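Product Review: Flornix Decorative Pepper Assortment
Reviewed by Lalit Awasthi, Kandpal Home Goods Desk
Sep 10, 2019

The Flornix assortment is sold for kitchen display, shop windows and classroom use. The set submitted for review was kept on open display from April onward and handled by 7 members of staff, who were asked to comment on appearance, surface finish and ease of cleaning.

Color is the principal strength of the product. The shaded pieces pass from red through orange to yellow without a hard line, and the plain red pieces hold their own at normal viewing distance. The stems are thin and should not be used to lift the peppers.

Opinion on the texture was divided. The wrinkling is heavier than that of fresh produce, and 3 of the reviewers considered it excessive. It does reduce glare under strong kitchen lighting.

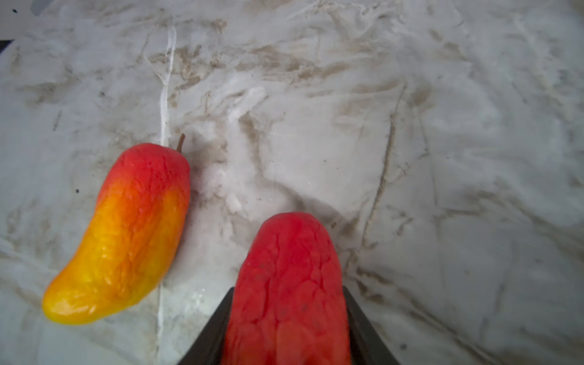
Dust settles in the creases and must be removed with a soft brush, as a cloth passes over the surface without reaching it. The comparable Tinar set is smoother and easier to maintain, but its colors are noticeably flatter.

The assortment is recommended for display purposes. Purchasers who require a close match to fresh peppers should inspect a sample before placing an order. Replacement pieces are available from the supplier in packs of 2.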